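Stongate Workshop Help – Arms and Grippers
Gripper closes fully on the bench but loses filled bottles when lifting

Posted by Sandro Vitale, 31 May 2019

I am a member of the Nolley shared workshop, where a small group is building a tabletop arm with a two-finger parallel gripper. The fingers are flat black plates joined by a perforated linkage bar and driven by one hobby servo. The intended task is modest: the arm is to take a filled plastic water bottle out of a shallow tray, lift it clear of the rim and set it down at the other end of the table.

With an empty bottle the cycle completes every time. With a full one the fingers close, the arm begins to rise, and the bottle slides down between the plates until its base is back in the tray. Raising the closing command by a further 17 degrees had no useful effect, apart from making the servo hum and become warm. The servo shares a 2 amp supply with the wrist. The finger faces are bare and smooth.

I should be grateful for advice on whether a stronger servo is required, or whether the existing one may be kept. The budget for the build is limited, and the wrist bracket would have to be redrawn to accept a larger unit.

Juraj Malý

Please do not replace the servo until the supply has been measured. A 2 amp supply shared between a wrist servo and a gripper servo is inadequate in most builds of this size. When the arm begins to rise, the wrist draws a heavy current, the voltage falls, and the gripper relaxes at precisely the moment it is needed. Place a meter across the gripper servo leads and observe the reading during the lift. If it falls noticeably, give the gripper its own regulator and join the grounds.

The second matter is the finger surface. Smooth plates against a smooth bottle provide very little friction, and a ridged bottle touches a flat plate only along the crests of the ridges. Cut two pads from soft silicone or neoprene sheet, clean the plates with alcohol, and attach the pads with contact adhesive. Double-sided tape creeps under load and should be avoided. On our own arm at Kotport the pads alone were sufficient, although our bottles were smaller than yours appear to be.

You should also return the closing command to its former value. A servo held against an obstacle it cannot move will continue to draw stall current for as long as it is powered.

Giorgia Ruggiero

Buy a bigger servo. We did so and have had no further difficulty.

Hildegard Rathjen

I agree with Juraj Malý on the pads and on the separate regulator, and I would add a remark on grip height. A thin-walled bottle is soft at the waist. When the fingers press there, the wall moves inward, the servo reaches its commanded position, and the force on the plastic is lower than one would expect. Gripping nearer the shoulder, or close to the base where the molding is stiffer, usually gives a firmer hold. Leave the cap screwed on tightly during all trials, as a sealed bottle resists squeezing far better than an open one.

The lifting speed deserves attention as well. Our controller ran the Pace motion library with its acceleration setting at 400, and full bottles slipped on the first part of the upward move. We reduced the setting and inserted a pause of 400 milliseconds between closing the fingers and starting the lift. The pause allows the linkage to settle. If there is play at the pivots – and with bolted plates there generally is – tighten the fasteners until the movement just begins to stiffen, then back each one off slightly and secure it with a locking nut.

Change one thing at a time and record the result. Should the bottle still slip after the pads, the regulator and the slower lift, then a stronger servo is a reasonable purchase.
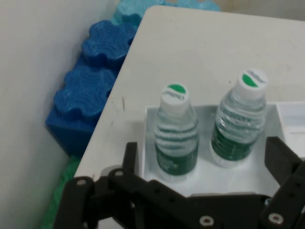

Can the silicone pads be glued to the finger plates without sanding them first?

Sanding is advisable on painted or anodized plates, where a light pass with fine paper gives the adhesive a better key. Bare metal or printed plastic normally needs only a wipe with alcohol and time to dry before the contact adhesive is applied to both surfaces.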